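Applies to countertop microwaves with a rotating glass plate. Building wiring is assumed to be 120 V.

# Measuring the real output of a microwave oven

The wattage on a microwave's label is measured under lab conditions with a new magnetron. Output drops with age and with low line voltage, and package directions written for one power level stop matching the oven. The water test below gives a working figure in a few minutes.

## What you need

- A kitchen scale that reads to 1 g
- A digital thermometer that reads to 0.1 °C
- Two thin-walled glass or plastic containers, 1 liter each, microwave safe
- A timer, or the oven's own if it is accurate to a second
- 2000 g of cool tap water

A Pitach probe thermometer was used for the readings on this page. Any probe with a fast response will do. Dial thermometers are too slow and too coarse.

## Before you start

Leave the oven off for at least 30 minutes. A warm magnetron delivers less power, and a second run straight after the first will read low.

Plug the oven directly into a wall outlet. Extension cords and power strips drop voltage under load. If other large appliances share the circuit, turn them off for the test. Wipe the glass plate and check that it is seated on its drive hub.

The water should start at 20 °C, plus or minus 2 °C. Colder water is usable but picks up heat from the room during the run, and the result comes out slightly high.

## Procedure

1. Put 1000 g of water in each container.
2. Stir, then record the temperature of each. Average the two readings. This is T1.
3. Place both containers side by side in the center of the plate. They should touch or nearly touch.
4. Run at full power for 2 minutes 2 seconds. The extra two seconds cover filament warm-up on transformer-type ovens. On inverter models, add three seconds instead of two.
5. Remove the containers, stir each for a few seconds with a plastic spoon, and record both temperatures within 30 seconds. Average them. This is T2.

Do not leave a metal spoon or the probe in the oven while it runs.

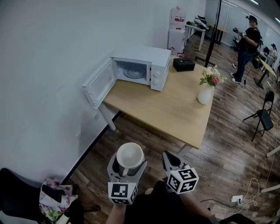 The large load matters. A single cup of water absorbs only part of the available energy, and the rest is reflected or lost in the cavity walls. Results from a one-cup test can fall well under the true figure and vary with where the cup sits. Heavy ceramic makes it worse – the vessel takes up heat that the thermometer never sees.

## Calculation

Water needs 4.187 joules to warm one gram by one degree Celsius. For 2000 g and 120 seconds of heating:

 P = (4.187 x 2000 x (T2 - T1)) / 120
 P = 69.8 x (T2 - T1)

In the test kitchen at Drovisdale, an older Wedo countertop unit went from 19.8 °C to 28.3 °C, a rise of 8.5 °C. That gives 593 W. A repeat after a full cool-down gave 589 W, and the average of 591 W was written on a label inside the cabinet door.

## Adjusting cooking times

Multiply the printed time by the rated power on the package and divide by your measured power. A four-minute item written for 1000 W:

 240 s x 1000 / 591 = 406 s

Round to 6 minutes 45 seconds, then check the food with the probe. The formula holds well for liquids and soft foods. Frozen blocks are less predictable, and standing time should be left as printed.

## Reading the result

| Measured vs. rated | Action |
|---|---|
| 90% or more | None |
| 75 to 89% | Adjust times, retest in a year |
| Under 75% | Check line voltage under load, then have the oven serviced |

Never open the outer case to look for a cause. The high-voltage capacitor can hold a dangerous charge after the oven is unplugged.

The Engebretsen log sheet has columns for T1, T2, line voltage and date. A plain notebook works too.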